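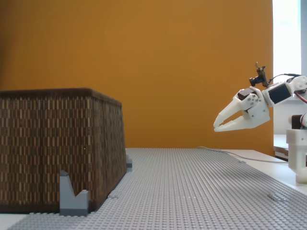

Walking Distance and Street Layout in Penolthorpe

Group report by Dong-hyun Lim, Meinir Gwynne and Vsevolod Demchenko
Supervising teacher: Gwilym Bowen
Submitted October 1, 2024

1. What we wanted to find out

Penolthorpe has two kinds of streets. The old town was laid out in straight blocks between the railway and Penry Creek. Gullora, the newer neighbourhood on the east side, has curved streets and many courts that end in a turning circle. People in both parts of town say they live close to the shops, but in Gullora more of them seem to drive there. Our project looked at whether the layout of the streets makes the walk longer than it looks on the map.

Our question was: for two homes that are the same straight-line distance from the shops, how different is the walk?

We did not try to find out why each household drives or walks. That would have needed a much bigger survey and some questions we didn't think people would want to answer for a school project.

2. Background

A common rule in town planning is that most people are happy to walk a short distance to a shop or bus stop and will drive beyond that. We used 800 metres as our limit, as it was the distance given in our class notes and it works out to a walk of ten minutes or so for most adults. On a map the limit is usually drawn as a circle, which assumes you can walk in a straight line in any direction. You can't do this in most places. There are fences, houses, the creek and the railway line.

The better way is to measure along the footpaths. The walking distance divided by the straight-line distance gives a number we called the detour score. A score of 1 means the walk is a straight line. A score of 2 means you walk twice as far as a bird would fly.

3. Method

We chose starting points in both parts of town from the council's free street map. Each was a street corner or the end of a court, so that we weren't using anybody's own address. The destination was always the front door of the Relovard supermarket, which sits near the boundary between the old town and Gullora and is the only large shop on that side of the railway.

For each starting point we measured the straight-line distance with a ruler and the map scale, and then walked the shortest route with a measuring wheel borrowed from the PE department. Meinir pushed the wheel, Dong-hyun wrote down the readings and Vsevolod marked the route on a printed map. Where there were two routes that looked equal we walked both and kept the shorter one.

We only used routes that a person with a pram could manage. This ruled out the dirt track behind the oval and the gap in the fence at the end of Penry Lane, even though students use both of them every day.

The wheel clicks once per metre. We tested it on the school running track before going out and the reading was a little high, so we corrected all our figures by the same amount.

4. Results for the old town 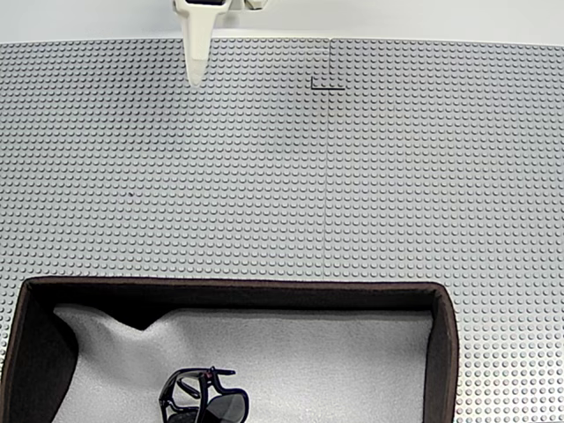 The old town streets cross at right angles and the blocks are close to the same size. Because of this there is nearly always more than one route of the same length, and it doesn't matter much which corner you turn at. You can think of each crossing as one of the small round studs on the grey baseplate in the photo, which sit in rows in a tight grid: if you can only move along the rows and never diagonally, every sensible path between two studs is the same length. The worst case is a trip to the opposite corner of a square, where the detour score should be a bit over 1.4. The best case is a trip straight down one row, with a score of 1.

Our measurements fitted this well. The old town scores all fell between these two values except on Station Street, where the footpath stops beside the goods yard and you have to cross over and come back. All of the old town starting points that were inside the 800 metre circle and on a direct street were also within 800 metres on foot. Some of those out towards the corners were not, which we should have expected from the geometry but didn't until Gwilym Bowen asked us to draw the walking limit on the map. In a grid, the area you can reach is a diamond inside the circle.

One thing the grid does badly is road crossings. The walk from the old post office crosses a street at the end of every block. There are signals at two of them and we had to wait at both. We did not time the waits, so our report treats a metre of footpath and a metre of crossing as the same thing.

5. Results for Gullora

The Gullora results were much more spread out. Starting points on the main loop road had scores similar to the old town. Starting points at the ends of courts had the highest scores in the project.

The clearest case was Route 3. The end of the court backs onto the supermarket car park and you can read the signs from the turning circle, but there is a continuous fence. The only way is back out of the court, along the loop road to the roundabout, and in through the main entrance. On the map it is well inside the circle. The walk came out at more than 1,000 metres.

The longest walk we did was from the far side of the loop, which was close to 2,000 metres. Its detour score was not the highest, because the straight line was also long. It was raining for most of that one and some of the readings on the sheet had to be written out again afterwards from Vsevolod's map.

There are two cut-through paths in Gullora. Both run between houses and both make a big difference to the courts beside them. One has a sign and a light. The other has neither and we walked past the end of it on our first visit without noticing it was there. Llinos Hopkin from the council's planning desk, who answered our questions by email, told us there had been a third path on the original subdivision plan and that it was dropped before the lots were sold. It would have come out at the car park fence — the same fence as in Route 3.

6. Layout and space

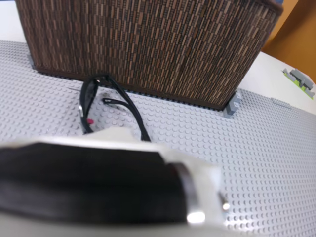
Figure 3. Woven container on a grey LEGO baseplate.

A large building takes up many blocks' worth of ground, and this matters in a grid. When something big sits across the rows, the streets that would have passed under it are lost and walkers have to go around its edges. In the old town this happens at the hospital and at the goods yard. Routes that pass the hospital had higher scores than routes of the same length on the other side of the main street.

The supermarket does the same in Gullora, with the car park adding to its size. If the building had been placed with its door on the east side, we think several of the courts would have come inside the walking limit even without a new path. We couldn't test this.

7. Problems with the project

We only used one destination. A different shop, or the school, would have given different results, and the school is in the old town so it might have made Gullora look even worse.

We picked the starting points ourselves. We tried to spread them out, but we had already noticed Route 3 before we began and it was always going to be included.

The ruler measurements are less accurate than the wheel. For the shortest trips a small error with the ruler changes the score quite a lot. Next time we would use the council's online map tool, which we found out about in January when the walking was already finished.

Hills are not counted. Gullora is steeper than the old town, and pushing the wheel back up the loop road took longer than going down it.

8. Findings

Homes at the same straight-line distance from the supermarket can have very different walks. In the old town the difference is small and can be worked out from the map. In Gullora it depends on whether there is a cut-through nearby. Opening a gate in the car park fence would shorten Route 3 and the two courts next to it more than any other change we looked at. We have sent our map to Llinos Hopkin and she has said it will be kept with the comments on the next footpath plan.

Our measurement sheets and the marked-up maps are in the appendix folder in the geography room.

Contact the geography department | © 2024 the authors | Back to top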